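Sorting Out the Small Stuff: How a Home Workshop Stays Usable
Project report, Design and Everyday Life
Frida Arnardóttir and Sille Laxdal
August 6, 2024

Why we picked this

We both grew up in houses where every screw, button and battery lived in one big drawer, so we wanted to find out how people who fix things at home keep track of their parts. It was way more fun than we expected! We visited two home workshops and set up a small sorting test of our own with 100 mixed parts.

What we did

Our first visit was to Heidrun Wyss, who repairs clocks. Her oldest one is from 1859 and she let us hear it strike (twice, because Sille asked). She keeps parts by job: everything from one clock stays together until that clock is finished. Vilhjálmur Bergmann does it the other way and sorts by type, with all springs in one place and all washers in another.

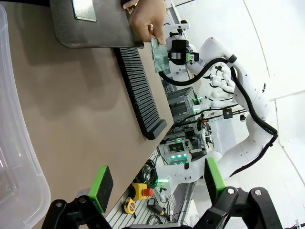 For the test we asked 16 classmates to find five parts, first in a mixed pile and then in sorted containers with labels. We timed each round with a phone and wrote the times on a shared sheet.

What we found

Labels mattered more than the containers did. People searched fast when the words were ones they used themselves, and they slowed right down on "misc." One classmate opened that container four times! Sorting by type was quicker for single parts, but Heidrun's way made more sense for a repair that takes weeks.

Next steps

In September we want to repeat the test with drawings on the labels. Thanks to our teacher, Aksel Þrastardóttir, for lending us the parts and for reading two very messy drafts.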